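作業ノート 4月17日
場所:仕分け室、奥の作業台
書いた人:チェスワフ・ヴァルチャク(Czesław Walczak)
読む人:自分、コレット・コルディエさん、次に箱の作業をする人

日本語で書きます。まちがいがあれば、赤いペンで直してください。前回はコレットさんが助詞を四か所直してくれました。ありがとうございました。

1.今日の目的

灰色の箱の手入れと、置き方の見直しです。先週からの宿題が三つ残っていました。箱の底の掃除の方法を決めること、仕切り板を使うかどうか決めること、そして箱の台帳を新しい書き方に直すことです。三つ目は今日は終わりませんでした。

箱はガイヤール(Gaillard)から買った古いもので、前の持ち主が部品の保管に使っていたと聞いています。中古なので、届いたときから傷がありました。台帳に「傷あり」とだけ書いてあって、どこの傷なのか分かりません。これは私が書いた行なので、私の責任です。

2.掃除

午前中に予備の箱で洗剤を比べました。ボリーネ(Boline)の中性洗剤と、ぬるま湯だけの二通りです。ボリーネは水で薄めて使いました。水2000mlに洗剤10mlです。はじめ私は目盛りを読みまちがえて、多く入れてしまいました。泡がたくさん出て、すすぎに時間がかかりました。二回目は正しい量で作りました。

結果のメモ:
・手のあぶらは、ぬるま湯だけでは残る。洗剤のほうがよく落ちる。
・テープののりは、どちらでも落ちない。指でこすって、小さいかたまりにして取った。
・底の細い傷は、もちろん洗っても消えない。傷の中に入った粉は、やわらかい歯ブラシで少し出てくる。
・拭くときは、底の長いほうの向きにそって拭く。丸く拭くと、乾いたあとに水の跡が丸く残る。

乾かす時間は、ふせて立てかけて、昼休みのあいだで足りました。底の角にだけ水が残りやすいです。角は乾いた布を三角に折って、押しつけるようにして取ります。こするより押すほうが、布の毛が残りません。

研磨剤の入ったクリームは使わないことにしました。予備の箱のすみで小さく試したところ、そこだけ光り方が変わりました。コレットさんも見て、「これは全部をみがくか、何もしないか、どちらかですね」と言いました。何もしないほうにします。

3.仕切り板

アレロ(Alero)の仕切り板を切って、予備の箱に合わせてみました。板の長さは、はじめ328mmで切りました。上のほうではちょうどいいのですが、箱の壁は斜めなので、下まで入りません。途中で止まって、板が弓のように曲がります。考えれば当然のことですが、私は上のふちだけ測っていました。

次に、板の両側を斜めに切りました。角度は厚紙で型を作って決めました。厚紙を箱の中に立てて、壁にそって鉛筆で線を引いて、はさみで切る。また入れてみて、また切る。この方法は遅いですが、定規で計算するより私には合っています。型は引き出しの二段目、青い封筒の中にあります。捨てないでください。

板はきれいに入りました。でも使ってみると、小さい部品が板の下のすき間にもぐります。しばらく考えて、仕切り板は今回は使わないことに決めました。切った板は4枚、棚の一番上に置いてあります。ほかのことに使いたい人は、どうぞ使ってください。

コレットさんの意見では、仕切るより、はじめから箱を二つ使うほうが簡単です。私も同じ意見になりました。

4.箱の並べ方

作業台の上で、前と後ろに一つずつ置く形にしました。横に並べる案もありましたが、台の左側に書類を置く場所がなくなります。私はノートを開いたままにしたいので、前後がいいです。

前の箱は「今見ているもの」、後ろの箱は「終わったもの」です。先週は反対にしていたので、慣れるまでまちがえるかもしれません。ふせんに書いて台のへりに貼りました。

木の台の上で箱を引きずると、台に跡がつきます。動かすときは、中身を出してから、両手で持ち上げてください。すべり止めのシートを下に敷く案は、シートが届いてから試します。注文はまだしていません。

5.前の箱の状態(台帳のための記録)

台帳に写す文を先にここに書いておきます。「傷あり」だけの行は、もう書きません。

・底:銀色がかった灰色。細かい傷とうずのような跡が全体にある。みがいたように光るところもある。
・奥の壁:上のほうに白い帯がある。帯の下のふちはぎざぎざで、黒っぽい欠けが点々とある。真ん中に細い縦のすじ。帯より下は濃い灰色。
・左右と手前の壁:奥よりなめらかで、少し青い灰色。右の壁に、くもったような明るい部分。
・奥の壁と底のさかい目:細く光る線。

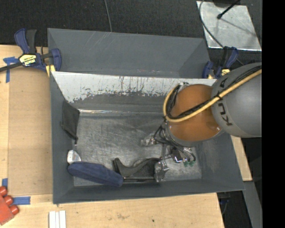 6.台帳の書き方(途中)

ゾルコティクス(Zorkotix)の表計算用のひな形を使い始めましたが、「状態」の欄が短すぎます。十数文字しか入りません。上のような文を入れると、後ろが見えなくなります。欄を広げるか、別の紙に書いて番号だけ入れるか、まだ決めていません。

私の案は、面ごとに行を分けることです。底、奥、手前、左、右。どの向きを「奥」と呼ぶかを先に決めないと、箱を回したときに意味が変わってしまいます。手前になる面の外側に、小さいシールを貼るのがいいと思います。内側はだめです。洗うときにはがれます。

白い帯については、塗装なのか、別の材料なのか、私には判断できません。台帳には見えるとおりに「白い帯」と書いて、理由は書かないことにします。ガイヤールに問い合わせるなら、コレットさんにお願いしたいです。私の電話の日本語はまだ遅いです。

7.残っていること

・台帳の「状態」の欄を決める。
・すべり止めのシートを注文する。
・向きのシールを用意する(色は何でもいい。黄色はもう別の意味で使っているので、さける)。
・後ろの箱も同じ書き方で記録する。
・厚紙の型に、箱の名前と日付を書く。忘れていました。
・6月の棚おろしの前に、予備の箱を全部洗う。

コレットさんへ:ボリーネの残りは流しの下です。ふたが少しかたいので、閉めるときは最後まで回してください。歯ブラシは流しの右のコップに立ててあります。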